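Five months with the smaller Tabrizi

20/11/2024

I bought the Tabrizi in June, when my old phone stopped holding a charge past lunch. I had been looking at the larger model for a while, but the store in Plurnesdale only had the small one in stock and I needed something that day. I have used it every day since, so I can say a few things about it now.

The size is the main reason to get it. I can reach the top corner with my thumb, and it fits in a shirt pocket without tipping me forward. The screen is sharp enough for me. It gets bright enough to read outside at noon, though maps are a bit cramped and I end up zooming more than I used to.

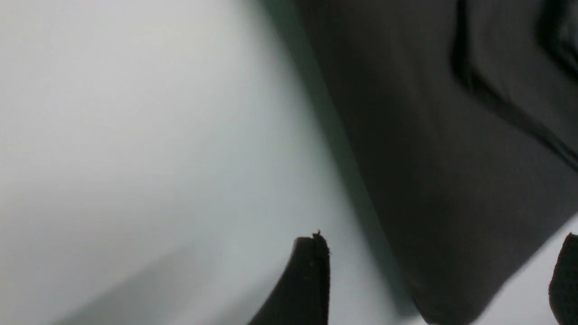

Battery life was my biggest worry. The cell is rated at 3000 mAh, and my old phone was 2000 when it was new, so anything was going to feel like a step up. On a normal workday I get home with a third left. If I use it as a hotspot on the train it is dead by dinner. Charging is slow - I plug it in at night and don't think about it.

I don't play games, so I can't tell you much about speed. Mail, the bank app, podcasts and the browser all open fast. It did lock up twice in the first week. An update fixed that and it hasn't happened again.

The camera

The camera is fine in daylight. Indoors it smears fine detail, and anything dark tends to come out as one flat patch unless you tap on it and drag the exposure up. I have taken 1246 photos so far and deleted a lot of them. The video is steadier than I expected. There is no zoom lens, and the digital zoom is not worth using.

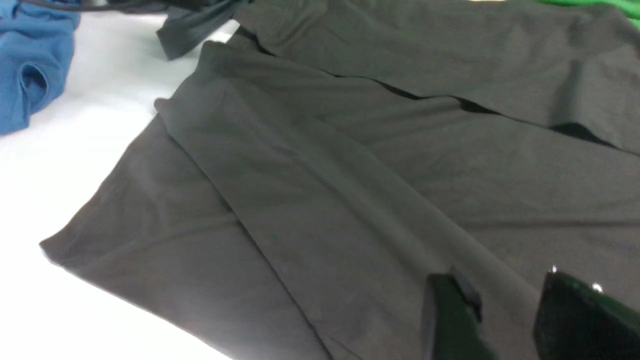 Storage is the part I would change. I got the base version and it filled up by the end of summer, mostly with podcasts and short clips. There is no card slot. I moved everything over to a Rikwood drive at home, and that took most of an evening because the cable in the box only runs at the slow speed. If you can afford the next size up, get it.

Call quality is good. The speaker is thin and buzzes a little at full volume. The fingerprint reader is on the side and works nine times out of ten, less if my hands are cold. I put a plain Provham case on it after the first drop, and there's one small nick near the charging port from before that.
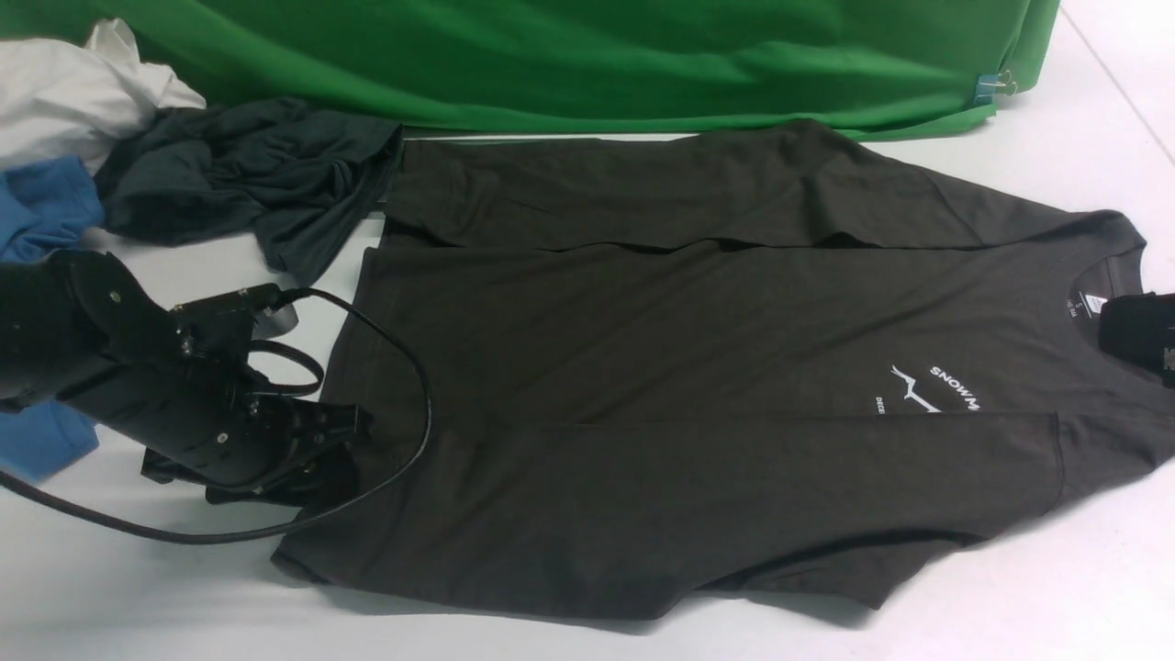 Would I buy it again?

Yes, with more storage. The bigger one costs 900 and I don't see what I would do with the extra screen. I'll post again if the battery starts to go.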